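Home | Features | Workshop | Columns | Subscribe

The Small Hours of a Two-Armed Robot

Words by our workshop correspondent
8 April 2024

I went to Nellico to watch a robot tidy up, and I spent most of the day watching people tidy up the robot. I loved it, I have to say. There's a particular pleasure in seeing somebody tighten a screw they've tightened hundreds of times before and still give it a little frown.

The cell is called Futska, and it lives in a back room of the Dağdelen building, up a flight of stairs that must have been murder on whoever carried the arms in. It has two of them, clamped either side of a table, and its job (for now) is sorting rolls of tape into a rack and a box. You'd think that would be simple. I did, and then they let me drive it for a bit – I dropped the same roll until I was politely asked for my chair back.

The morning starts with the cloth. It gets pulled straight and brushed down, because fluff finds its way into the fingers and makes them sticky. Then the arms go to their parking position and every bolt on the grippers gets a go with a small hex key. They used to do this once a week. In February a finger worked itself loose halfway through a long run, and by the time anyone spotted it the crew had lost almost 30 runs' worth of work, so now it's a daily job and there's a key on a string to prove it!

After the bolts come the cables. A cable that hangs too tight pulls on its plug whenever the wrist turns, and one that hangs too loose catches on the furniture. The trick is to swing each joint slowly by hand and watch the loop all the way round. It takes 20 minutes if you're fussy, and they are very fussy.

Cameras come last. Each one sits on a bracket, and a knock you'd barely feel can shift what it sees enough to spoil the aim. So there's a check: four easy grabs with each arm, and if three of them look off-centre, out comes the calibration board and everybody puts the kettle on. On my visit it passed first time, which I was told was showing off for company.

Then at last the tape, and I could finally put my notebook down and gawp.

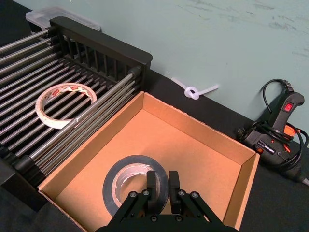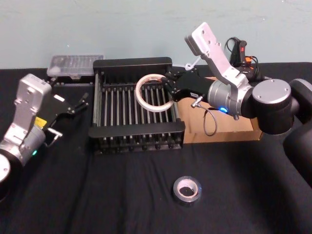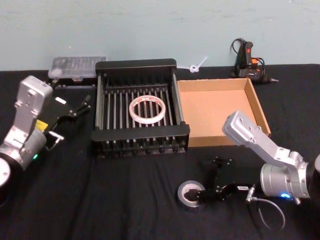
Futska at work on its tape rolls, with the rack and the cardboard box beside it.

I asked what breaks most, expecting something grand like a motor. Finger pads, they said, and plugs. The pads wear shiny and lose their bite, so there's a drawer of spares from Urketti, who also supply the little screws that vanish under the skirting board. Swapping a pair is quick, but you have to run the open-and-close routine afterwards so the gripper relearns where its own fingers meet. Skip that and it squeezes thin air with great confidence, a bit like me with a jar lid.

There's a logbook too, a proper paper one with tea on the cover. Every swap and every odd noise goes in. My favourite entry just says "clicking, left side, stopped when we looked at it". The next few pages are all about the same click. They found it in the end, a washer that had gone in the wrong way round, and somebody has drawn a small sun next to the line.

I've asked if I can come back when they change the left wrist, which is due for new bearings before summer. I'm told to bring my own mug.

Recent features
A day with the lift engineers
Why my sewing machine hates me
The last clock winder on our street
Inside a bakery's conveyor oven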